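4. Workspace Rules for Two-Arm Tabletop Recording

4.1 Scope

The rules in this section apply to tabletop cells in which two arms share one work surface and a person resets the objects between recordings. They were drafted at Sellthorpe and revised after use at the Lachance site. They cover the state of the table, the routing of cables, the placement of objects, and the conditions under which a person may reach into the cell. They don't cover the selection of tasks or the training of operators, which are treated in Section 6.

Existing standards for industrial robot cells assume a fence or a monitored zone, a fixed part program, and a part that arrives in a known pose. A recording cell meets none of these assumptions. The program changes with each session, the objects are household goods of uneven shape, and the person who resets the table stands within reach of both arms. We therefore treat the rules below as a supplement to the site risk assessment. Where the two disagree, the risk assessment applies.

4.2 Terms

"Table" means the work surface and everything resting on it, other than the arm bases. "Fixture" means an object that keeps its position for a whole session, such as a cabinet or a stand. "Item" means an object that may be moved by either arm. "Reset" means the period between the end of one recording and the start of the next. "Left" and "right" refer to the arms of the robot and keep that meaning in every camera view. This last point caused more labeling errors in the first draft than any other, because a camera facing the robot shows the right arm on the left side of the image. Annotators were writing down the side they saw.

4.3 State of the table before recording

Rule 1. Each item shall rest on the table or on a fixture with both grippers open and clear of it.

Rule 2. Fixtures with drawers or doors shall be set to the state named on the session sheet. If the sheet names no state, they shall be closed.

Rule 3. Items that can roll shall be placed with enough clear surface around them that a small shift doesn't bring them into contact with another item.

Rule 4. Trays and other receiving surfaces shall be empty unless the task begins with a loaded tray.

Rule 5. Any cable lying on the table shall be outside the area in which items are placed, and shall not cross the path between an item and its target.

Figure 3 gives the fixed-camera layout for the mixed-item setup, with the drawer cabinet between the two arm bases and the tray in front of it.

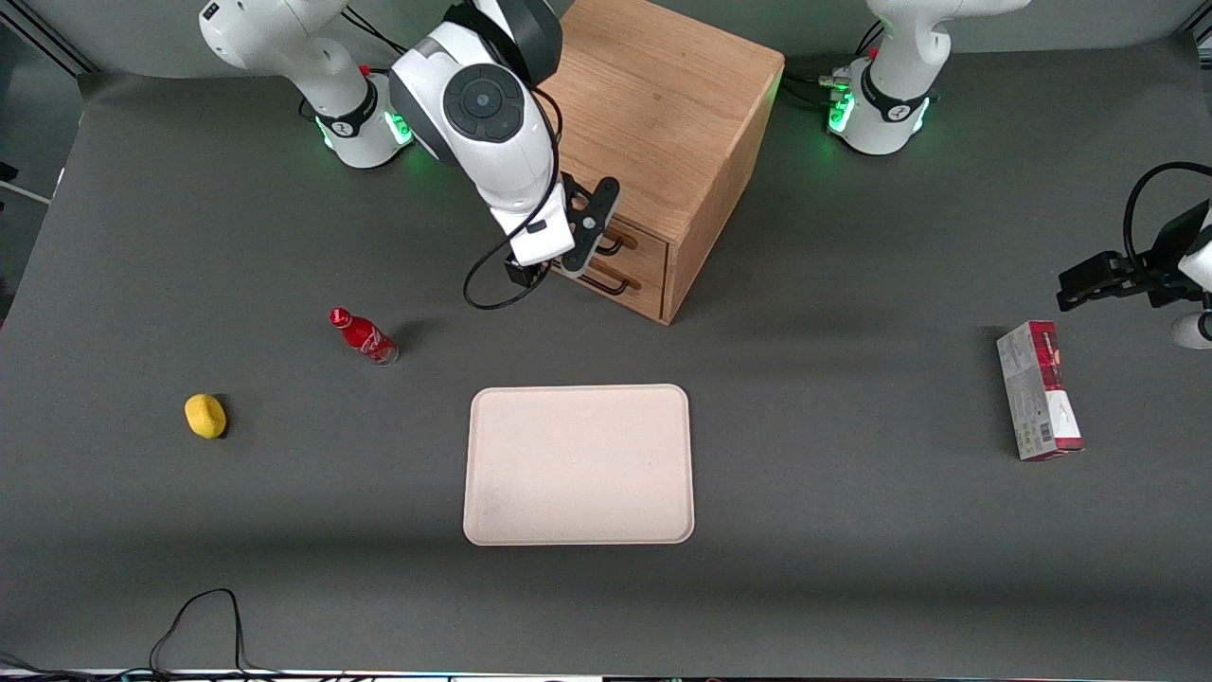 Rules 1 and 4 can be checked from a fixed camera alone. Rules 3 and 5 can't. A fixed view compresses distance along its own line of sight, and an arm link can hide an item or a length of cable completely. In the first revision, the reset check was made from a single still taken by the fixed camera, and a session could pass the check with a cable loop hidden behind a forearm. The current revision calls for a second still from at least one wrist camera, taken with the arm in its check pose.

The check pose is defined per cell. It shall place the wrist camera over the table with the gripper pointed down, at a height from which the main item area is visible between and beyond the fingers. It isn't necessary for every fixture to be visible in full. It is necessary that the ground around each rolling item be visible on all sides in at least one of the two stills.

4.4 Cables

Cables account for most of the text added between the first and second revisions. Arm cables need slack in order to follow the wrist through its full range, and slack that hangs free in one pose may rest on the table in another. Fixing the cable tightly to the links removes the loop but adds load at the connector. The rule adopted is a compromise:

Rule 6. Slack shall be held at the arm in a loop that stays clear of the gripper fingers in every pose used by the task. Where a loop reaches the table in any pose, the area it reaches shall be marked on the session sheet and kept free of items.

Rule 7. Cables that don't belong to an arm shall be led away along the edge of the table and secured at two points before leaving it.

Rule 7 was at first written for power cables only. It was widened at the request of the Lachance site, where signal cables were being moved by hand during resets and didn't always return to the same place. For training data the effect is a slow drift in the background that has no relation to the task.

4.5 Entry by a person

Rule 8. No person shall reach over the table while either arm is enabled for motion. An indicator light on the joint is not sufficient evidence of the state of the arm; the state shall be read from the controller.

Rule 9. One person resets the table. A second person may hand items across the edge but shall not place them.

Rule 10. After the last item is placed, the person shall withdraw both hands past the table edge, confirm this aloud, and only then enable motion.

The ten rules were applied in 2,000 recordings with the Farnik cell software, which blocks the start of a recording until both check stills have been stored. Software blocking was preferred over a paper check because the stills then carry the same time base as the joint data. An auditor can compare the table at the start of any recording with the session sheet and doesn't need to rely on the memory of the person who did the reset.

The wrist still for the mixed-item setup, placed next in Figure 3, is the type of record used to judge Rules 3 and 5.

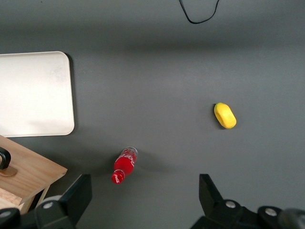

Annick Girard, commenting on the draft, objected that a stored still is proof of the table at one moment only, and that the rules say nothing of the interval between the check and the first motion. An item that is badly balanced may pass the check and roll when the arm leaves its check pose. She proposed that the wrist still be repeated at the first frame of motion and that the two be compared by software, with a mismatch marking the recording for review.

We accept the objection in part. Leaving the check pose is itself a motion, so a still taken at the first frame of the task will show the table from a different height and angle, and a direct comparison of the two wrist stills would produce many false marks. The fixed camera doesn't have this problem. The revision of April 1, 2021 accordingly adds a comparison of fixed-camera stills at check and at first motion, restricted to the parts of the table that neither arm covers. The wrist still remains a single record.

A separate remark from Edgardo Soriano concerned Rule 9. At small sites one person often runs the whole session, and the wording could be read as requiring two. The intent is to limit placement to one pair of hands, and a session with one person present meets the rule, provided the risk assessment allows work alone.

4.6 Open points

Rule 3 gives no distance. A fixed value was considered and dropped, as the clearance a round item needs depends on its size and on the finish of the table. The Zidura cell uses a rubber mat and has asked for a shorter clearance than the bare-table sites would accept. Until a test method is agreed, the value is to be set per site and written on the session sheet. The same applies to the marked area in Rule 6, which is at present drawn by hand after moving the arm through the task poses at low speed. A proposal to compute this area from the arm model will be reviewed in July.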